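The pile at the head of the bed, and how to get rid of it

Every bedroom has a spot where clean clothes go to wait. In ours it is the head of the bed, against the wall, and the waiting has been known to run into May. The clothes come off the line, get folded by someone in a good mood, and are then put down "for now". By evening they are bedding. By the next morning they have been moved to the chair, slept on by nothing, and moved back.

I have tried most of the cures. These are the ones that survived.

Fold on the bed, but start at the foot. If you start at the pillow end you build the pile exactly where it wants to live. Starting at the foot puts it in the way of your shins, and shins are persuasive.

Sort by drawer, never by type. All the T-shirts together looks lovely and is useless if they belong to three people in two rooms. One stack for each drawer, carried to that drawer, done. My sister-in-law Lama Bataineh taught me this while refolding everything I had just folded.

Heavy things at the bottom. Blankets, then sheets, then trousers, then whatever is slippery. A stack with a fleece in the middle of it will lean, and it will go over at two in the morning.

Keep sheet sets inside one of their own pillowcases. Old advice, still good. You pull out one parcel and the fitted sheet can't wander off. It also hides how you folded the fitted sheet.

Give the bag a hook. The worst thing on any bed is the bag you were going to unpack. It draws others to it: a charger, a pair of socks, a receipt for 3,855 of something you'd sooner not discuss. One hook behind the door, at shoulder height, and the bag is off the sheet. Ours is an Ovik, the screw-in sort, and it has outlasted the door handle.

Cables come off before the blanket goes on. A lead trapped under bedding gets tugged, bent and finally sworn at. Coil it loosely, tie it with a bit of ribbon and put it somewhere that isn't the bed. If it has to reach the bedside, run it down the back of the frame.

Do the window end first. Dust from the sill and the bars falls on whatever is below. If you keep a chest or a table under the window, throw a cotton cloth over it and wash the cloth with the sheets. A striped one hides more than a plain one, as anybody with a plain one can tell you.

Clean the fan before you need it. Unplug it, take the grille off if it comes off, wash that in warm soapy water and let it dry completely. Wipe the blades with a damp cloth. Then put it back together properly – all the clips, including the one you can't find. If you leave it until the first hot night you'll get the whole winter blown across your clean pillow.

Find a home for the pole. Every house has one: curtain rod, broom handle, part of a thing. It stands in a corner because it has always stood in a corner. Two cup hooks under a shelf will hold it flat, or it can slide under the bed if it fits. Throwing it out is also allowed, though Bilal Nassar next door threw his out and needed it the same afternoon.

Air the blanket over the side. Fold it lengthwise and lay it along the edge of the mattress for 20 minutes while you see to the rest of the room. The bed gets some air too, and nobody can sit down.

Set a timer. I give a bedroom 10 minutes on an ordinary morning and 43 after a big wash, a figure I reached by doing it badly several times. When it rings, stop. Anything still on the bed goes in the Semaan basket and the basket goes in the hall, where people have to climb over it. Things get put away surprisingly fast after that.

As for the smell of a cupboard that has been shut all winter, a saucer of bicarbonate of soda works as well as the Rasance sachets and costs next to nothing. Change it when you remember.
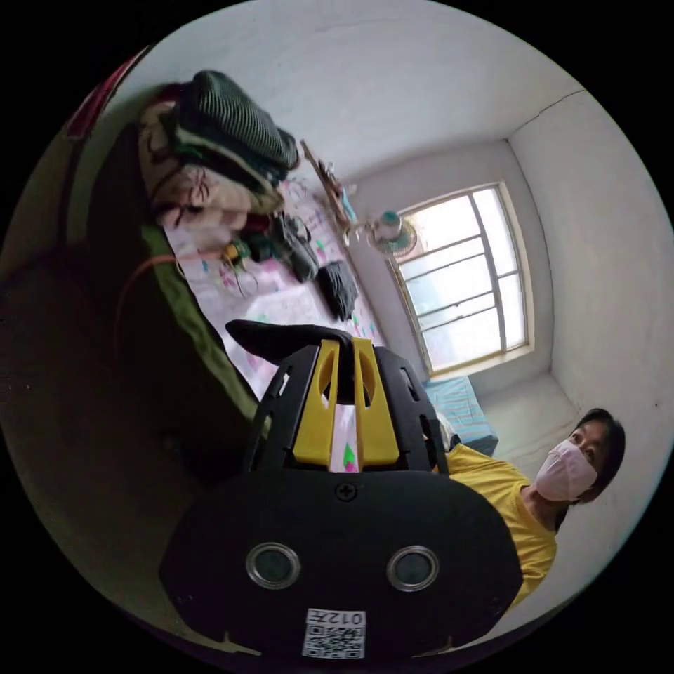 Folded, stacked and still on the bed.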